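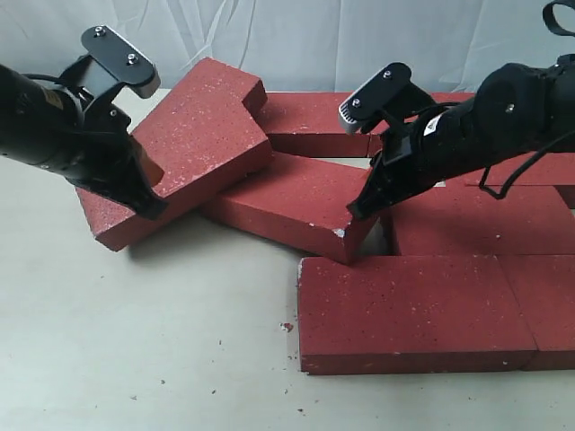 Red bricks on the table, white cloth at the back.

I have been promising a post on the little red bricks since March, and my sister Iona Gillies has reminded me of it more than once, so I'm sitting down with my tea and getting on with it.

They came to me in a shoebox from Sorcha Yule when she moved out to Bellusdale. She'd had them for years as part of a model garden that never got past the first wall (I know the feeling!). I love them far more than I expected to. They stack badly, they slide off each other, and every one has its own scuffs. One has a chip at the front corner where the red has worn away and the white shows, and another is speckled all over its broad top face. I did think about touching them up with paint, and I even bought a tester pot, but it's still in the drawer and I think it will stay there.

A pale tabletop suits them very well, by the way. On my old dark desk they looked gloomy, and the red needs something light around it.

What surprised me most was the surface. From across the room you see plain red, but get up close and it's all tiny pores and pale flecks, with a rather ragged edge, more like a sponge than anything you'd build with – and the color goes softer too, nearly a dusty rose where the light catches it.

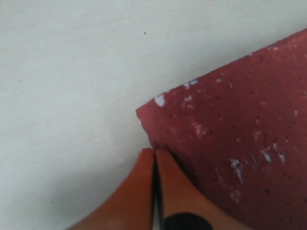
What I'd like to make

A raised bed for the model garden, I think, two courses high, with a bit of moss in it. Iona votes for a bread oven. I'll dry-stack it first and leave it for a few days before I go near any glue, and if Sorcha turns up the rest of the set I may get ambitious and try an arch.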